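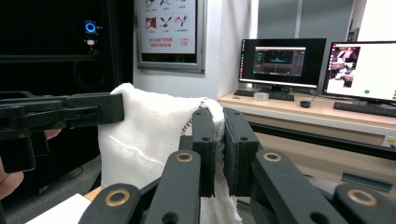 My grandmother folded her towels in thirds, lengthwise, and then in half and in half again, and for most of my life I assumed this was simply how towels went. Then I moved in with Christos, whose mother folded hers in half and rolled them up like little sleeping bags, and for a while our linen closet looked as if two families were sharing it and not speaking. I've been thinking about all this because I finally went through the whole closet this December, every shelf, and the white towels are what I kept coming back to. They're the fluffy terry kind with a hemmed border and a bit of faint reddish stitching along it, and that hem is the part I want to talk about first, as it's the secret to the whole business (if towels can be said to have secrets).

A towel that has been through the wash many times isn't really a rectangle anymore. The hem shrinks more than the middle does, so the ends pull in and the body puffs out, and if you try to line up all the corners you'll be standing there until supper. What my grandmother did, and what I do now, is find the hem first. Pinch it near a corner, run your other hand along until you reach the next corner, and give the whole thing one good snap before it goes anywhere near the table. Then you match hem to hem and let the middle do as it likes. It always settles down by the third fold.

I should say that the white ones weren't my idea. We had a set in a sort of mushroom color from a shop called Mushi, which I loved, and they lasted us years, but they never felt very thirsty, if you know what I mean. You'd get out of the shower and push the water around. My friend Halima told me to stop using fabric softener, and I did, and they improved a little, but by then I had stayed a weekend at her house and used her guest towels and my heart was lost. Hers were plain white and so thick you could hardly hang them on the hook. I came home and ordered a stack of the Lenex ones for 78 dollars, which felt like a lot of money for drying off, and I haven't been sorry.

White does ask a bit more of you. I wash them by themselves, warm, with half the soap I used to use, and once in a while I put a cup of vinegar in with the rinse. Christos says the laundry room smells like a pickle jar when I do this. It's gone by the time they're dry! I shake each one out between the washer and the dryer, too, which takes no time at all and makes them come out much softer. And I try to fold them while they're still a little warm, with the radio on, though I'll admit there are weeks when the basket sits on the bedroom chair for days and we pull towels straight from it like savages.

Now, the closet. Ours is narrow and deep, the worst shape for a closet, and anything you put at the back is gone until you move house. I used to keep towels two stacks deep and we only ever used the front stack, so the same few got thin and scratchy while the others sat back there as good as new. This time I turned the folding around to suit the shelf. Thirds lengthwise, same as ever, then in half, and then in thirds again, so you get a long, narrow bundle that reaches nearly to the back wall. Folded edge facing out. You pull one from the top and the clean ones go in at the bottom, and they all get their turn.

Hand towels are on the shelf underneath, folded the same way but one fold fewer. The washcloths I gave up on. They live in a basket, in a heap, and it's a perfectly nice heap.

The old mushroom-colored ones I sorted into two piles on the bed. The better ones went to my neighbor Glykeria, who has a very large dog and a muddy path down to the creek, and the worst I cut up for rags with the good scissors (don't tell Christos, they're his). I kept one back, the one with the bleach spot, for when I color my hair.

It took me most of a morning, with a stop for coffee. When Christos came home he opened the door, looked in for a while, and asked where the rolled ones were. I've given him the top shelf for the beach towels, and he can roll those any way he wants.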